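Looking for home gardeners for a spring-to-fall growing trial

Hi, I'm Tahira Jadoon, and I run the little seed and slip nursery at Grutingate. I've been growing sweet potatoes for more summers than I care to admit, and this year I'd love some company (and a lot more dirt than I have out back!).

I've got two varieties I'm excited about, Kvam and Hirnov. Both do great for me, but my beds are sandy and get sun all day long, so what do I know about your heavy clay or that strip beside the driveway? I'm looking for people to grow them side by side and tell me how it goes.

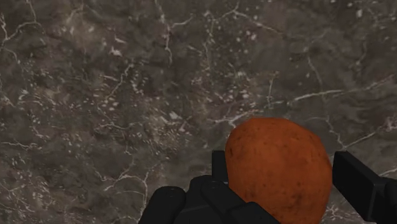
Sweet-potato-like object, burnt orange skin with small brown pits and specks.

You'd get 6 slips of each variety in May, plus row markers and my planting notes, all free. You'd need a sunny spot, a hose that reaches it, and the patience to leave the vines alone until harvest. Then you dig everything up, weigh it, and send me the numbers. Grumbling about voles is welcome in the comments box.

Containers are fine too, as long as they're deep. Total beginners, please apply! I have plenty of reports from people who already know what they're doing.

Everyone who sends in a harvest sheet gets a $15 credit at the nursery, good on anything but the fruit trees.

To sign up, write to me at Grutingate, 815 Todix Road, or stop by the potting shed any morning before noon. Tell me your soil, your hours of sun, and whether you've got deer.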